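August, afternoon, bench 3

Reran the nickel foam cells from the Etby batch. Same 1 M KOH, same counter, fresh reference this time. Selim wants to call the overpotential drop after iron soaking "reproduced." I don't. We have 8 electrodes cut from one sheet, soaked in one beaker on one morning, and to me that is one experiment with eight readings.

The curves do look good, I'll give him that. The soaked pieces turn on earlier than the bare ones and the spread is small. But the bare ones also got better between the first sweep and the last, with nothing done to them except cycling, and we know what that usually means. Nickel in KOH picks up iron from whatever is lying about. Our KOH is reagent grade from the big tub and I have never believed the number on the label. If the bare electrodes are slowly turning into soaked electrodes while we watch, the gap we're reporting depends mostly on how soon we stop looking.

Vlastimil's answer is that the Hrubý group sees the same thing with purified electrolyte. Fine. I read their draft twice and couldn't find how they purified it, or whether they checked afterward. Žofie has written to ask. No reply yet.

**iR correction.** Please, everyone, write down what you used. I found three files from last week with "corrected" in the name and no resistance anywhere, in the header or in the book. At the currents we like to show off, a one-ohm mistake is bigger than the effect. I redid mine at 85 percent with the resistance measured before and after each run. Two cells had drifted badly enough between the two readings that I've dropped them, so the eight are now 6. Dropped cells are the ones with the Drukeo clips. I think the clips are corroding where the KOH creeps up the foam, but I haven't taken one apart.

Bubbles also. At the high end the trace is all sawtooth and people are fitting a line through it. I would like to see any Tafel slope from this bench redone from steady-state holds before it goes in a slide. Sabina did two this way and got slopes that don't agree with the sweep ones at all. She thinks the sweep ones are wrong. I think we don't know yet, but I'd bet with her.

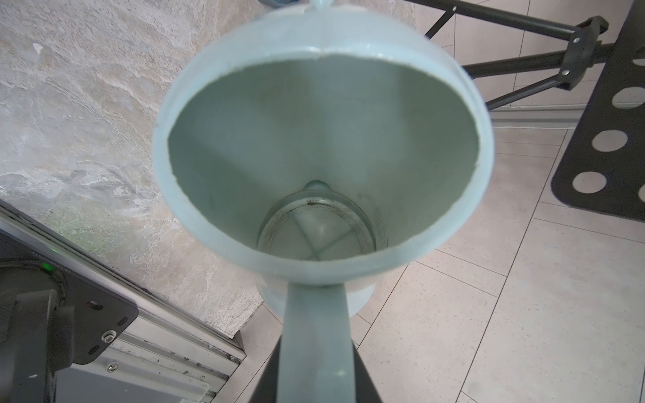
Water is the other thing I don't trust at the moment. The still was down for part of the morning and I can't tell from the log which carboy got topped up from where. Conductivity on the one by the sink reads okay, but a conductivity meter won't notice iron at the level that matters to nickel, so "reads okay" means very little. Anything that sits around holding water grows a history; the green can is a fair reminder, with its brown ring at the bottom and dark specks up the inside walls, and I'd guess a carboy no one has scrubbed is the same thing on a scale we can't see. Carboys get an acid rinse before the next batch of electrolyte. Plastic only for the KOH itself, no glass, and that includes the stir bar flask.

**The long run.** Isla is at 4000 cycles on the Bresosholm membrane cell and says the voltage is flat. It is flat if you plot it on the axis she used. Blown up, there's a slow climb with a step down every time the electrolyte was refreshed — so some of what looks like stability is us putting the cell back to new. I'm not against refreshing, but the refresh times need to be marked on the plot, and I want a stretch where we leave the thing alone. She's agreed to let it go without a change from here.

Also no product check on that cell so far. We're assuming all the current makes oxygen. Probably most of it does. The carbon paper on the back of the support worries me, since carbon at those potentials will happily oxidize and hand you a nice current for free. Gas line is booked, someone needs to find the small septa.

**What would change my mind about the iron soak:**

- KOH cleaned over nickel hydroxide, and tested for iron after, by someone who isn't me or Selim
- new electrodes from a different sheet, soaked in separate beakers
- bare controls cycled for as long as the soaked ones, in their own cell
- surface area estimated some way other than "it's the same foam"

On that last one, capacitance in the non-Faradaic window came out 8 percent higher for soaked than bare. Small, inside what I'd expect from cutting foam with scissors. So it isn't an area effect, or else the capacitance is telling us nothing, which with nickel oxides is quite possible. I've put the raw data in the shared folder and not averaged it.

Selim read this over my shoulder and says I'd doubt a light switch. He still signed up for the beaker test. Žofie is cutting the new sheet, with the die this time. Potentiostat channel 2 is noisy again, use 1 or 4.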